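Mernalwood Shared Workshop, Sunday open house

I went to Mernalwood because a flyer promised a home-built arm that could service a small equipment rack. The builders call it Juser. Admission was free, parking was not, and I got there at 3 to find the talk already going.

What they have so far is mostly software. The real arm, a kit from Porkenlow that cost the group $305 secondhand, sat in pieces on a bench. The working one lives in a simulator, and that's what went up on the projector. I asked how many practice runs it had done and was told 1,000. I asked how many of those were any good and got a long answer about lighting.

The claim I liked least was that the simulated rack is "close enough" to the one they plan to buy from Wyss. Close enough for what? A cable that snags or a screw that has worked loose will not be in the model unless someone puts it there. One of the builders admitted they hadn't tried cables yet.

Stills from the simulator, rack and orange gripper part: 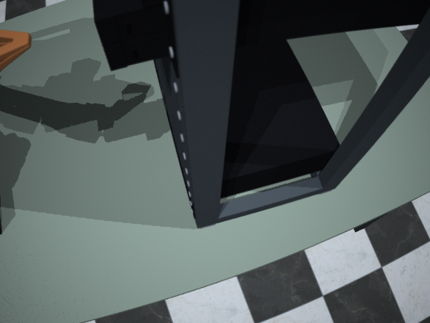
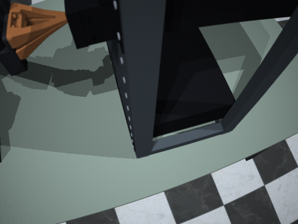

They want another $200 for motors and hope to have the real arm bolted down by January. I'd put the money into a decent power supply first, and I said so. To be fair, they wrote it on the whiteboard. The coffee was good and the questions were taken seriously, even mine. I'll go back when there is hardware moving on the bench, and I'm bringing a tangled cable with me.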